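Household chore automation

Household chore automation is the attempt to have machines do the everyday work of a home, such as tidying, washing up, folding clothes and putting things away. The same methods are often offered to small workshops and packing rooms, where the work is much alike: pick something up, decide what it is, put it where it belongs. Single-purpose appliances have done well for a century. General machines have been promised for nearly as long and have not, by any fair measure, arrived.

Background

The washing machine and the dishwasher succeed by changing the job to suit the machine. Somebody still loads the plates, and the appliance never has to know a plate from a pan. A tidying robot gets no such help. It must cope with objects it has not met before, lying in whatever position they were dropped, and it must do so without breaking them.

Factory arms are sometimes put forward as proof that the problem is nearly solved. They are a poor guide. A welding arm repeats one path past parts held in a fixed place, and when the parts shift by a finger's width the line is stopped.

Sorting and tidying

Putting toys away is a common test task. The objects are cheap, they survive being dropped, and they come in awkward shapes. Soft toys fold in the grip, spiky balls touch at only a few points, and clear plastic is hard for many depth cameras to measure. A full bin is harder than a bare tabletop, as each item hides part of another and moving one disturbs the rest. Posting a ball through a round hole, which a toddler manages, asks for more accuracy than most published demonstrations show. 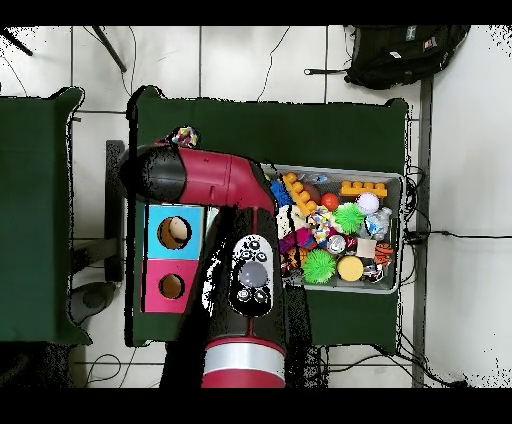 Claims and trials

In August 2021 the maker Waltard announced that its arm could clear "any family playroom". The claim was tested the following spring at a workshop in Plosville, using 100 household objects and 970 separate attempts. The arm placed the right object in the right container in 559 of them. The company pointed out that most of the failures were dropped items which could have been tried again. Critics replied that a person would have finished the lot before the first retry, and that the objects had been laid out by hand before each run.

A smaller trial by Petton, a supplier of packing equipment, ran for 9 weeks on a shop floor. Its report gave a good success rate but left out the time staff spent restarting the system – a common gap in the field.

Criticism

Three complaints come up again and again. Videos are often sped up, and the notice saying so is small. Success is counted per grasp, although a householder cares whether the room is tidy. Many demonstrations are also steered by a hidden operator, and a reader of the press release may never learn this.

The Stevens review of home robotics, last revised on May 14, 2023, found few trials carried out in lived-in homes and fewer still that lasted longer than a single day. It advised buyers to ask what happens when the machine gets stuck.

See also

Bin picking
Dishwasher
Remote operation
Robot vacuum cleaner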